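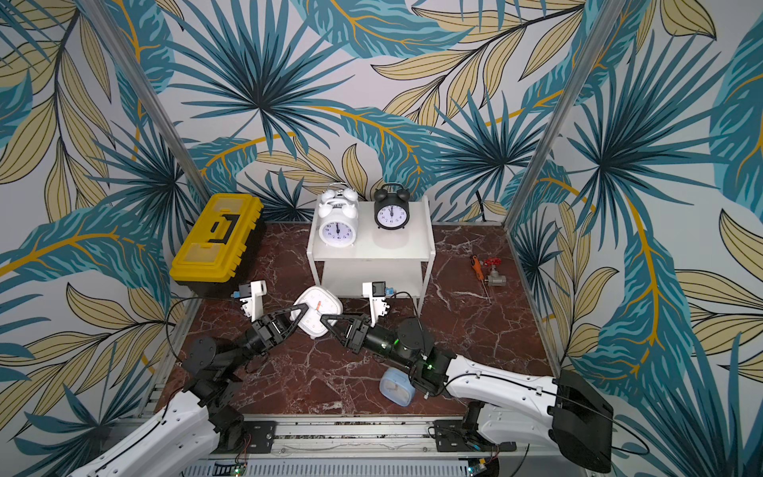
Does the person who draws wallpaper have to draw the whole wall, Ngaio Tautahi wanted to know, and if they don't, why can't you see where the drawing stops and starts again?

The short answer is no. A wallpaper designer draws one piece, and that piece is printed again and again. The clever part is making the edges of the piece fit together so well that your eye slides over them.

What is a repeat?

The piece that gets printed over and over is called the repeat. In a paper with small dots, the repeat might be smaller than your hand. In a paper with big flowers or jungle leaves, it can be as long as your arm, or longer.

You can find the repeat on any patterned wall. Pick one thing that is easy to recognise, such as a bird with its beak open or a leaf with a bend in it. Put your finger on it. Now look straight up or straight down until you find exactly the same bird or leaf again. The distance between the two is the length of the repeat.

Sometimes it takes a while to find. Designers often put in several birds or leaves that look nearly the same, so that you have to look hard to tell which one is the copy.

How the edges are made to match

Imagine a square of paper with a flower drawn in the middle. If you make lots of copies and lay them side by side, you get rows of flowers with gaps between them. It is a pattern, but a rather stiff one, and you can see where each square ends.

Designers get round this by letting things cross the edges. If a stem goes off the right-hand side of the square, the rest of it has to come in at the left-hand side, at exactly the same height. When two copies are put next to each other, the stem joins up. The same is true of the top and the bottom.

Before there were computers, designers did this by cutting up the drawing. You can try it yourself.

You will need a square of plain paper, a pencil, a pair of scissors and some sticky tape.

1. Draw something in the middle of the paper. Do not let it touch the edges.
2. Cut the paper in half from top to bottom. You can cut straight through your drawing.
3. Swap the two halves over, so that the left half is on the right. Tape them together on the back.
4. Now cut the paper in half from side to side, and swap the top half with the bottom half. Tape them together.
5. Your drawing is now in the four corners and there is a space in the middle. Draw something new in the space, again without touching the edges.

If you photocopy your square and lay the copies side by side, they will join up on every side. Trim off any white border the copier leaves first. Leonie Brunton used this method with a class in May, and the whole class put their copies together along a corridor. One of the patterns was made of fried eggs.

How it gets on to the paper

The first wallpapers in Europe were printed on small sheets, because paper was only made in sheets. The sheets were later glued together to make longer strips before they were printed. Paper on a long roll did not come along until the nineteenth century, when machines were built that could make it.

The pattern was printed with wooden blocks. A block is a heavy, flat piece of wood. The parts of the pattern that should print are left standing up, and the rest is carved away. The printer pressed the block into colour and then pressed it on to the paper. Each colour needed its own block, so a paper with 14 colours needed at least 14 blocks, and every one of them had to land in the right place. If a block was put down slightly crooked, the red of a rose might end up beside the rose.

Later, the pattern was put on to rollers. A roller goes round and round, and each time it goes round it prints the pattern once. This is much faster than using a block. Many papers today are made with rollers, and others come off large digital printers that work in much the same way as the printer in a school office. 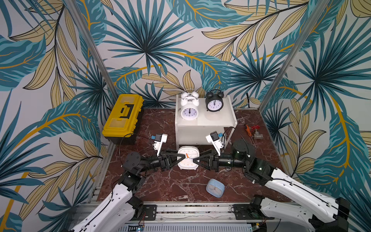
Hanging the paper is the next job, and it is where the repeat starts to matter to the decorator as well. Wallpaper comes in strips that are much narrower than a wall. Each strip has to be moved up or down until its pattern lines up with the strip before it. This is called matching.

There are three kinds of match that you might see written on the label of a roll.

A straight match means that the pattern joins straight across. If there is a parrot's head at the top of one strip, there is a parrot's head at the top of the next.

A half drop means that the next strip has to be moved down by half a repeat. The pattern then seems to run across the wall on a slant – this makes it harder for your eye to spot the rows.

A free match means there is nothing to line up. Stripes that run up and down are usually a free match, and so are papers that look like cloth or sand.

Big patterns waste more paper than small ones. To get the pieces to match, the decorator may have to cut a long bit off the top of a strip, and that bit is often too short to use anywhere else.

Corners

Corners are awkward, because hardly any room has corners that are perfectly straight. A decorator does not usually bend a whole strip round a corner. The strip is cut so that only a narrow piece turns on to the next wall, and a new piece is hung over it or right up against it. A small bit of the pattern can get lost this way. If you look closely in the corner of a papered room, you may find a leaf with its tip missing or a bird with half a wing.

Decorators also choose where to finish. The last strip almost never matches the first, so they try to make the two meet somewhere people seldom look, such as over a door or behind it.

Words to remember

Repeat: the piece of a pattern that is printed again and again.
Block: a carved piece of wood used for printing.
Match: the way the pattern on one strip lines up with the next.
Half drop: a match where each strip is moved down by half a repeat.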